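商店街の夜市、今年は「食器持参」で開催 使い捨て容器ゼロに挑戦

2021年7月25日

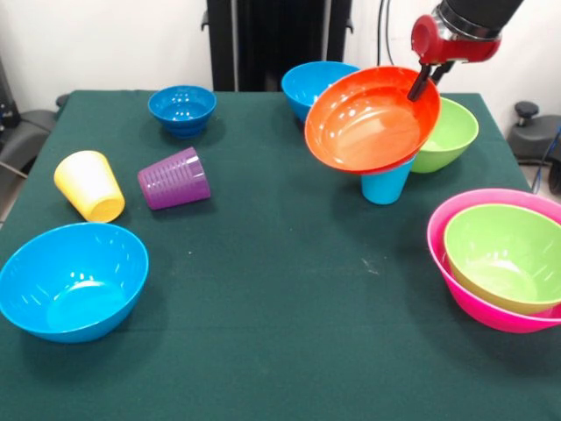
うちの近所の商店街で毎年やっている夜市が、今年は紙皿もプラカップも出さない形で開かれました。食べものを買いたい人は自分の器を持ってくる、忘れた人は受付で借りる、それだけのルールです。最初にチラシを見たときは「えっ、カレーを買うのに鍋を持っていくの?」と思ったんですが、行ってみたらけっこうみんな慣れた様子で、お弁当箱やらどんぶりやらを手提げから出していました。わたしはというと、出かける前に台所で15分くらい悩みまして。陶器は重いし、割ったら悲しいし、でもお気に入りのお茶碗で焼きそばを食べるのもちょっといいなあ、なんて。結局、オレンジ色のボウルや水色のカップみたいな、ああいう明るい色のプラスチックの器がこういう日にはいちばん向いていると思います。軽いし、落としても慌てないし、暗くなってきた屋台の前でも自分のがすぐ分かる。次は迷わずあの手のを持っていきます。

言い出したのは、通りの角で雑貨店カストルム……じゃなくて、カストホルム(Custholm)をやっているフィンレイ・ロノックスさん、いやレノックスさん(Finlay Lennox)です。すみません、わたしはいつもここのお店とご主人の名前を言い間違えます。去年の夜市が中止になって、その前の年の写真を見返していたら、どの写真にもあふれたごみ箱が写っていたんだそうです。「あれを片づけるのに朝までかかったのを思い出してね」と笑っていました。

今年の出店は例年よりぐっと少なめ。間隔をあけて並べるためで、食べる場所も神社の境内と駐車場の二か所に分けてありました。入場は時間ごとの入れ替え制で、受け付けたのは全部で856人。そのうち器を借りた人は75人だったと、受付にいたコビナ・アナンさんが教えてくれました。もっと借りに来ると思って棚いっぱいに用意していたのに、だいぶ余ったとのこと。みんなえらい! 借りるときは預かり金が一ついくらで、返すとそのまま戻ってきます。洗い場は受付の裏で、使い終わった器はそこでまとめて洗う仕組みでした。

値段の話もしておくと、器を持ってきた人は一品につき60円引き。これが地味にうれしくて、わたしはつい三品買ってしまいました。得したのか使いすぎたのか、よく分かりません。いちばん並んでいたのはソハイル・アフリディさんの豆カレーで、持ってきた器の大きさに関係なく、お玉できっちり二杯。ものすごく大きな鍋を差し出した男の子がいて、底のほうにちょこんとカレーが入ったのを見てしょんぼりしていたら、アフリディさんがナンを一枚おまけしていました。となりのマルガリティス(Margaritis)の揚げなすもよかったです。汁気が多いので、ふたつきの器を持っていた人の勝ちでした。

困ったこともあったようです。かき氷の屋台では、口のせまい水筒を出されて氷が入らず、後ろの列が止まってしまう場面がありました。飲みものの屋台では一杯の量をどうそろえるかで手間取って、途中から計量カップを使うことに。あと、帰り道にべたべたの器をどう持って帰るか問題。わたしは手ぬぐいで包んだら、その手ぬぐいがすっかりカレー色になりました。ビニール袋を一枚入れておけばよかったです。

会場で配られたアンケートでは、来年も同じやり方がいいという声が多かった一方で、「高齢の親には荷物が増えてつらい」という意見も届いているそうです。レノックスさんは、借りる器の数はそのままにして、商店街の入口にも受付をもう一つ置きたいと話していました。次の寄り合いで相談するとのことです。

なお、受付には忘れものの器がいくつか残っています。心当たりのある方はカストホルムの店先まで。ふただけ、というのもあるそうなので、家に帰って「あれ、ふたがない」となった人はのぞいてみてください。預かりは7月いっぱいです。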